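Monday, late

Back from the introductory evening at Stullow and I am writing this down before the brochure talks me out of my own opinion.

I went because of my sleep. Two years of waking at three, two doctors who told me to cut the coffee, and then the woman at the pharmacy counter said her sister had done the Camargo program and come out a new person. I have noticed that people always come out of these things a new person. I would settle for being the old one with seven hours in him.

The place is nice, I'll give them that. It used to be a dental office and they have painted over most of the dental office. Water with cucumber in it. A leather chair that sighs when you sit. On the wall, a framed certificate from something called the Iva School, which I looked up on the bus home and which seems to be a website with a picture of a lake.

The talk ran long. As far as I could follow, the body stores up burdens, the burdens sit in the liver or possibly the tissues (this changed between the first half and the second), and a person who sleeps badly is a person whose liver is busy at night. I asked how they measure that. The answer was a questionnaire. I filled one in while I was there and it asked whether I ever feel tired in the afternoon, whether I sometimes crave salt, and whether I have been under stress. I would like to meet whoever scores a zero. My total was 153. I asked out of what, and was told it's better not to think of it as being out of anything.
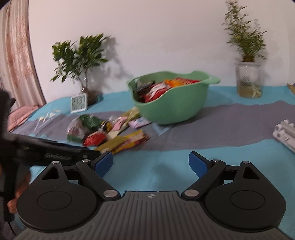 Then the price. The starter month is 500 dollars, paid up front, and that covers the first visit, the follow-up call and a box of Tokov drops. The drops are extra after that. I asked what was in them and got "botanicals," and when I turned the bottle around it listed glycerin, water and a blend. A blend of what, it did not say. The woman beside me wrote down "blend" in her notebook and underlined it.

I want to be fair, because I know how I get. Some of it was plain good sense. Go to bed at the same time. Don't eat a big dinner at ten. Get outside in the morning before looking at the phone. Walk. I have no quarrel with any of that, and I also have no idea why it needs a liver attached. My grandmother said all of it for free, usually while I was trying to watch television.

What bothered me was the part about doctors. Nothing you could quote, it was all in the tone. Your physician means well. Your physician has only so many minutes. That last one is true and it stung a bit, since mine spent most of our visit typing. I can see how a person gets there. An hour in that chair with somebody looking straight at you and asking about your childhood fevers, and you would pay for that alone. I suspect most of the people who feel better are paying for that alone.

They wanted a deposit tonight to hold the May rate. I said I would think about it, and the smile got a little smaller. Anything that is good for me this month ought to be good for me next month too.

So here is the plan. No drops. I'll do the free part for a few weeks, bed at ten thirty, walk before breakfast, phone in the kitchen, and write the hours down here so I can't fudge them later. If it works I'll know it wasn't the botanicals. If it doesn't, I'll call the regular doctor again and ask about the sleep clinic at the hospital, which I should have pushed for the last time.

It's twenty to twelve already, so the ten thirty starts tomorrow.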